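Chapter 4
Keeping Things Cold: Heat on the Move

When I was in college I rented a room above a bakery, and the kitchen up there hit temperatures I still don't like to think about. One June afternoon I had what I thought was a brilliant idea. I opened the refrigerator door, pulled up a chair, and sat in front of it with my physics homework on my knees. For a minute or two it was wonderful! Then the motor kicked on, and it stayed on, and by dinnertime the room was warmer than when I started. My roommate, Faustine Pruvost, came home, looked at me, looked at the open door, and asked how much of the butter was left.

I was supposed to be studying thermodynamics at the time, so you can imagine how I felt about that.

What went wrong is the subject of this chapter. A refrigerator doesn't make cold. There's no such stuff as cold, at least in the sense that you could make a batch of it and pour it into a box. What we have is energy, and energy moves on its own from warmer things to cooler things. Your coffee warms the kitchen air. The kitchen air warms your ice cream. If you want the energy to go the other way, out of the ice cream and into the kitchen, you have to do some work to push it there, and you'll pay for that work on the electric bill.

In Chapter 3 we spent a lot of time on the first half of that story (conduction, convection, radiation, and that long problem with the copper rod, which I promise is the last you'll see of it). Now we get to the second half. I've always found it more fun, partly because the machine that does the job is one most of us walk past every day without a second look. 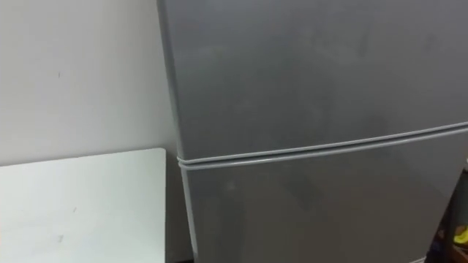
4.1 What you need before we start

You should be comfortable with the difference between heat and temperature. If you're shaky on it, go back and reread Section 3.2, and take your time with it. You'll also need the idea of latent heat, the energy it takes to turn a liquid into a gas while the temperature stays put. Wet your hand and wave it around. Feel that chill? The water is evaporating and taking energy from your skin to do it. Hang on to that feeling, we'll come back to it over and over.

You won't need calculus. I do use a little algebra in Section 4.5, and the students I've tried it on got through it fine once they drew the diagram first (please draw the diagram first).

4.2 A pump for heat

Think about a basement with a leaky wall. Water trickles in all day long, and a pump in the corner lifts it back up to the yard. The pump never finishes. It runs for a bit, rests, and runs again, keeping pace with the leak.

A refrigerator works much the same way. Energy leaks in through the walls, around the door seal, and in one big gulp whenever somebody stands there deciding what to eat. Inside the tubing, a fluid evaporates at low pressure and soaks up energy from the food compartment. A compressor squeezes the vapor, which makes it hotter than the room, and now the energy can flow out into the kitchen all by itself. The vapor turns back to liquid, passes through a narrow opening, drops in pressure, cools way down, and goes around again.

Say the machine pulls 11 joules out of the food for every 4 joules of electrical work. How much goes into the kitchen? All 15. The energy from the food has to end up somewhere, and so does the energy from the wall outlet. Now leave the door open and do the bookkeeping again for the whole room. The 11 joules just go in a circle, and you're left with 4 extra joules of warmth each time. So there I was with my chair and my homework, running a very expensive space heater.

Before you go on to Section 4.3, try putting your hand near the back or the lower side of a refrigerator while it's running, without reaching in behind it. Write down where it feels warm and where it doesn't. We'll use your notes when we trace the tubing.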